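10 March 2022

Back from Vuorinen's with a headache and a receipt for things I am not sure we needed.

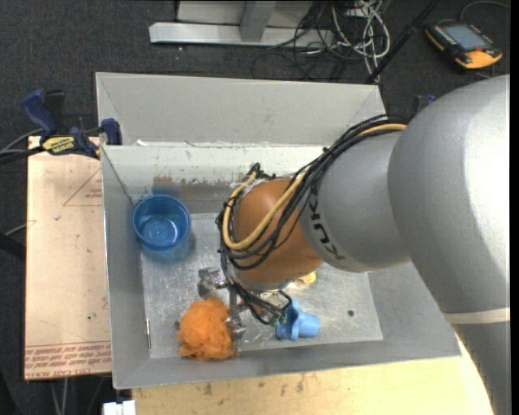

Merja's idea of sorting the toy stock for the spring fair is one grey metal bin and good luck to everybody. I said in December that toys want shelves, or at the very least boxes with lids, and was told that children like to rummage. Do they? Mine used to stand at a rummage bin for ten seconds and then ask for crisps. Anyway the bin it is, and in it for now a dark blue see-through bowl, a fluffy orange ball, something small and yellow, and the pale blue cup thing with the wavy rim, lying on its side. I call it a cup. Teemu calls it a trumpet. It goes narrow at one end and flares out at the other, so I suppose he has half a case, but I wouldn't want to hear him play it.

The orange ball is the one I don't trust. All that tufty fuzz. Remedios thinks it will be the first thing to sell and has it down at 3 euros on her list, which seems a lot for something that will look like a drowned guinea pig after one go in the bath. I pulled at the fluff on another from the same box this morning and a bit came off in my fingers. She said they all do that at first. I have had jumpers that did that at first. They did it at last as well.

Bowls are more my sort of thing. A bowl is a bowl. I do wonder who is going to buy one from a toy stall, and Gyula's answer, that it can be a hat or a boat or a drum, is the answer of a man who won't be standing behind the table. He has ordered 296 pieces in all, mixed, from a catalogue with pictures the size of stamps. Mixed is a word I have learnt to be careful of. Last time mixed meant nearly all skittles and no balls to knock them down with.

Mitiku rang after lunch about the hall. They want 900 for the weekend now, tables extra, and he seemed quite pleased with himself for getting it down from wherever it started. I asked whether that included heating. Long silence. He is going to ring them again.

So we would have to take 1500 just to feel we hadn't wasted our time, and I can't see it, not from fluffy balls. Merja says I said the same before the last fair. I did, and it rained, and we came home with the skittles.

Tomorrow I am to write the price labels. I asked for the small round stickers and Teemu has bought the big square ones that leave glue on everything. They won't stick to fuzz at all, I tried one on my scarf. Must find string. There was a whole ball of it in the kitchen drawer, under the candles, unless somebody has been tying up the beans with it again.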